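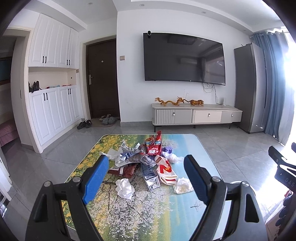
Finger pads for the Trarkska hand-held gripper are supplied in three grades, and the choice of grade has more effect on results with soft packaging than any other setting on the tool. The standard pad is a rubberized insert fitted to the end of each arm, angled inward so that the two faces meet at the tip before they meet at the heel. On a litter-clearing task the reason for the angle is plain: a crumpled snack bag, a folded paper bag, a drink carton on its side and a ball of tissue can all sit within a hand's width of each other on one coffee table, and the tip has to take one without dragging the next. The blue pads on the black arms are the standard grade. The soft and ribbed grades fit the same arms and are changed with the same driver.

Product group: gripper accessories
Fits: Trarkska hand-held, all arm lengths
Sold as: pair (left and right)
Stock code, standard: TR-P11
Stock code, soft: TR-P11S
Stock code, ribbed: TR-P11R

Grades

Standard. Medium rubber, smooth face. Holds paper, card and coated carton without marking. Releases cleanly when the arms open. This is the pad fitted at the factory and the one used for all figures in the Trarkska manual.

Soft. Lower hardness, same outline. Wraps further around small or uneven items and gives a better hold on tissue and thin film. Picks up dust and crumbs faster than the standard grade and needs to be wiped more often. Not advised for items with sharp edges.

Ribbed. Standard rubber with shallow cross ribs. Intended for bottles, cans and smooth tubs. The ribs catch on thin plastic film, and a bag may stay on the pad after the arms have opened.

Comparison test

The three grades were run against the Jokari two-finger pad and the Ollex flat pad. Each pad was used for 200 picks on mixed household packaging. The items were placed by hand in a loose heap on a smooth tabletop, and the operator worked from the outside of the heap inward. A pick was scored as good if the item was lifted clear, moved to a bin beside the table and released with no second squeeze. A pick that brought up two items was scored as a fault, even if both reached the bin.

The same operator made all the runs. The Jokari and Ollex pads were attached with adapter plates, which add a little length to each finger. Readers comparing these results with runs on the makers' own arms should allow for the difference.

Results by item type

Crumpled snack bags: all five pads passed. The standard pad needed the least closing force. The ribbed pad had the most late releases.

Clear plastic bags: the soft pad was best. The Ollex flat pad tended to push the bag along the table before closing on it. Clear film was also the hardest item for the operator to judge by eye on the recorded video, and several picks were scored from the side camera only.

Drink cartons: the standard and ribbed pads gave the same result. The soft pad allowed the carton to rotate when it was gripped away from its center.

Paper bags: no useful difference between grades. An open end folded over gives a good edge to grip with any pad.

Tissue: the soft pad was best on flat, thin wads. On a tight ball, the standard pad did as well. The Jokari pad was close behind on both.

Small wrappers: the angled tip matters more than the rubber. The Ollex pad, with its parallel face, had the highest number of double picks in this group.

Overall, the standard pad had 11 faults, the fewest of the five. The soft pad had 20, most of them cartons that turned in the grip and fell short of the bin. We recommend the standard pad for mixed work and the soft pad where tissue and film make up most of the load.

Arms and pivots

The pads do not change the travel of the arms, and the opening stop does not need to be reset after a change of grade. Check the pivot screws at the same time as the pads. A loose pivot lets the finger tilt under load, and the fault is easily mistaken for a worn pad. Tighten until side play is gone, then confirm that the arm still opens under its own spring.

Changing the pads

1. Open the arms fully and lock the trigger.
2. Remove the retaining screw on the back of the finger.
3. Slide the old pad toward the tip. Do not pry it from the side.
4. Clean the seat with a dry cloth. Do not use solvent.
5. Slide in the new pad until it stops. Left and right pads are not interchangeable.
6. Refit the screw and close the arms slowly. The tips should touch first.

If the heels touch first, the pads have been swapped left to right.

Camera view

The tool camera looks forward along the fingers, and both pads should remain visible through the full stroke. Strong window light and glossy surfaces can both cause trouble for pad tracking. A printed or patterned tabletop is acceptable, but a reflective one should be checked with a short recording before a full run. If tracking drops out, lower the exposure by one step before changing anything else. Blue was chosen for the standard grade so that the pads separate well from most cardboard and paper. For runs with mainly blue objects, the soft grade is also available in gray.

Controller settings

The Gudeta logging box accepts all three grades. Select pad profile 1 for standard, 2 for soft and 3 for ribbed. Firmware build 1973 or later is needed for profile 3. On earlier builds the ribbed pad can be run under profile 1, but the logged closing force will read slightly high. Force readings from different profiles should not be pooled without correction.

Care and replacement

Wipe with a damp cloth and mild soap. Let the pads dry before closing the arms for storage. Replace both pads when the face is polished, split or lifting at the tip. Replacing one side only will shift the closing point off center.

Ordering

Pads ship in pairs with two spare retaining screws. The driver is not included. Gray soft pads are made in batches, with the next batch due in August. Adapter plates for Jokari and Ollex pads are listed separately under mounting parts.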